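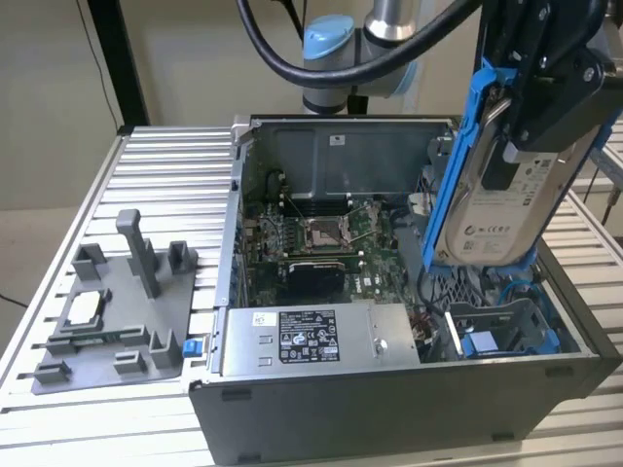 Photo: Pokine Robotics Club

2 min read

STUDENT ROBOTICS CLUB ENTERS ARM IN JANDISENT CHALLENGE, ASKS FOR YOUR OLD COMPUTERS

HILEVICO, December. The Pokine Robotics Club will send a robot arm to this season's Jandisent Student Service Challenge, where it will be asked to put a hard drive into a desktop computer. A person with a free hand and a little patience can do this in under a minute. The club's students have given it most of a semester.

The challenge is simple to describe. Each team gets an open computer tower lying on its side and 60 minutes on the clock. The robot must pick up a hard drive in its carrier, bring it to the drive cage, and slide it home without bending, scraping or dropping anything the judges would have to write down. Memory modules come next, for teams that have any minutes left. Last year Pokine did not have any minutes left.

"We wrote 3458 lines of code and the arm's first independent decision was to set the drive down politely beside the computer," said team captain Áine Keane, a junior. "It was a very gentle placement. We got two points for gentleness."

The club has since changed its approach. The old program worked from fixed positions, and was thrown off whenever a tower sat slightly crooked on the table. The new one checks where the cage is before it moves, then approaches slowly, then checks again. Keane describes its personality as "my grandmother parking."

Students logged 290 practice runs this fall, each one written up by hand in a green notebook that is now mostly tape. Categories include "in," "nearly in," "in, wrong way around" and a single entry reading "see me." The club expects to reach 346 runs before the team leaves for the competition, assuming the school's heating holds out and the spring musical does not need the room again.
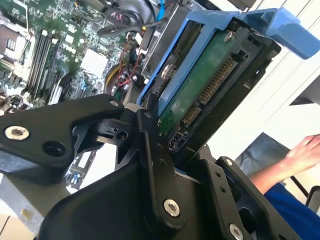 Do students need programming experience to join the club?
None is needed. New members start by taking a computer apart with a screwdriver and putting it back together, and they pick up the programming from older students as they go.

The Sowah Fund, which supports after-school technical programs in Hilevico, is paying for travel and for spare parts. The club had applied for a larger amount and attached a chart. The Fund approved the smaller amount and complimented the chart.

Pokine is also asking local households and offices for desktop computers they no longer want. Towers with removable drive carriers are especially welcome. They don't have to turn on. Please remove your own drives first; the students would prefer not to meet your tax returns. Donations can be left at the school's front office until 4 p.m. on school days.

An open practice for families and the press will be held before the team departs. Visitors are asked to stay behind the tape line and to hold their applause until the drive is all the way in.

Contact: Pokine Robotics Club, press desk, c/o school front office, Hilevico | © Pokine Robotics Club | Back to top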